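Household and Shop-Floor Chores: A Gallery of Work at Hand

The Mudbridge Institute for Applied Work has kept an open file on ordinary chores for a number of years. The file began as a list of tasks that members of the public wished to hand over to a machine. It now holds 200 entries, from folding a fitted sheet to returning unsold goods to the correct shelf. Each entry carries a rating, a short account of present ability, and the names of the staff who reviewed it.

This page presents a portion of that material for general readers. It is intended for visitors who have asked the Institute, often in plain terms, whether machines can do the housework yet. The answer given here is a partial one. Several chores are now within reach under favorable conditions. Many others remain with people, and some of those are chores that a child of six performs without instruction.

The Institute uses three ratings. A chore is rated "settled" when a machine can complete it in a place it has not been prepared for, with no person standing by. It is rated "assisted" when a person must set out the work, clear a fault, or finish the last part. It is rated "open" when no system reviewed by the Institute has completed it at a useful rate. Of the 200 entries, 23 are rated settled and 3 of those were added in the past year. The remainder are divided between assisted and open, with open the larger group.

Readers are sometimes surprised by which chores fall where. Floor cleaning is settled for bare floors and low carpet, and assisted for rooms where clothing, cords or toys are left on the ground. Moving sealed cartons of one size from a conveyor to a pallet is settled. Moving mixed goods out of a delivery cage, where a bag of rice may rest against a box of light bulbs, is open. The difference lies mainly in the variety of the objects and in how they come to rest against one another.

Tidying

Tidying is the most requested chore in the file and among the least advanced. It is also difficult to define. A person who tidies a room decides what belongs there, where it belongs, and in what order to take it up. The Institute divides the chore into smaller parts so that each can be rated separately: finding the object, taking hold of it, lifting it clear of its neighbors, carrying it, and putting it down in an acceptable place.

Soft toys receive an entry of their own. They have no fixed shape, they give way when held, and two of the same size may need to be held quite differently. An ear or a leg may be the easiest part to grasp and the worst part to lift by. Once several are packed into a container, the edge of one is hard to tell from the edge of the next. The entry is rated assisted for single toys on a flat surface and open for toys in a full bin.

Much present work on this chore begins with the human hand. A person performs the task while wearing instruments that record how the hand moves, and the record is then used in teaching a machine. The method is slow, and it depends on the patience of the person wearing the glove, but it captures small corrections that are difficult to write down as rules.

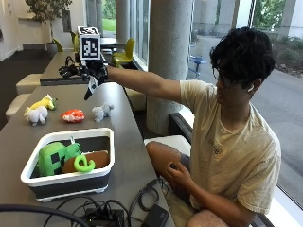 Plush toys on a table and in a bin. The worker's outstretched hand carries a sensor glove with a patterned marker cube above the knuckles.

Valentina Farías wrote to the Institute after an earlier version of this page that picking toys up was never the part she minded. What she wanted was a machine that knew which ones could be given away and which ones would be asked for at bedtime, and she doubted that any number of recordings would supply it.

The Institute considers the objection a fair one. The ratings cover handling, and they do not cover judgment about what a household wishes to keep. A machine that could place every toy in a bin would still require someone to say which bin, and in many homes the answer changes from week to week. A separate column for decisions of this kind is now under review. Until it is adopted, readers should take a rating as a statement about the physical task alone.

Laundry

The laundry entries were revised in October following a review at the Institute's Jerville office. Washing and drying were automated long ago and are not rated. The open questions concern what comes before and after: sorting by color and fabric, turning garments the right way out, folding, and putting away.

Folding a towel of known size, laid flat, is rated assisted. The systems reviewed at Jerville completed the fold but required an attendant to separate towels that had come out of the dryer in a bundle. Folding mixed garments is open. Matching socks is assisted, and the reviewers observed that identification gave less trouble than the handling.

One reviewer recommended that speed be reported beside each rating, as a fold that takes several minutes is of limited use to a family with a full basket. The recommendation has been accepted for future entries.

Kitchens

Kitchen work is represented by 23 entries - the same number, by coincidence, as the settled ratings in the whole file. Loading a dishwasher is assisted where plates are of one kind and have been scraped beforehand. It is open for a mixed load that includes glassware, lids and utensils with food remaining on them. Wiping a counter is assisted. Wiping a counter on which things have been left standing is open, since each thing must be lifted, wiped beneath and returned.

Colleagues in Lagos contributed the entries on market produce and food preparation. They asked that the file distinguish between peeling vegetables of uniform size, for which factory equipment has long existed, and peeling what a cook has brought home that morning. The first is settled and the second is open. The same team has proposed entries for picking stones from dried beans and for cleaning fish, and both will be reviewed in the coming year.

Shop Floors

Retail and light industrial chores are reviewed at Trernton, where the Institute maintains a practice stockroom with 190 product lines. The stock is changed at intervals to prevent a system from being prepared for one fixed set of goods.

Counting stock on open shelves is settled for goods that face forward and assisted where packages have fallen or been pushed behind others. Restocking is assisted for bottles, cans and cartons. It is open for bagged goods, hanging goods and anything sold loose. Returning misplaced items to their correct shelf is open, although the reviewers at Trernton reported steady improvement in finding the items. Carrying them back without disturbing the neighboring stock has improved less.

Staff in shops have asked the Institute to rate cleaning up after breakage. The entry is in draft. It will be rated in separate parts, as warning customers away from a spill is a different task from removing it.

How Ratings Are Reviewed

Each rating is examined by two members of staff who have not worked on the system in question. Demonstrations arranged by a developer may be attended, but they are not sufficient for a settled rating. The Institute asks for trials with objects chosen by its own reviewers, and for a full account of the failures - how often they occurred, what form they took and who put them right.

A rating may be lowered. This has happened where a system performed well at first and poorly once furniture had been moved or the lighting changed. Such changes are recorded in the entry, and the earlier rating remains visible with its notes.

Suggestions for new entries may be sent in writing to the Mudbridge office. Correspondents are asked to describe the chore as they themselves carry it out, including any part they consider too obvious to mention. Those parts have been useful to the reviewers.

Related Items

Folding Towels: Notes from the Jerville Review
Mixed Goods and the Delivery Cage
Produce Handling: Contributions from Lagos
The Practice Stockroom at Trernton
Proposed Changes to the Ratings: Decisions in the Home
How to Suggest a Chore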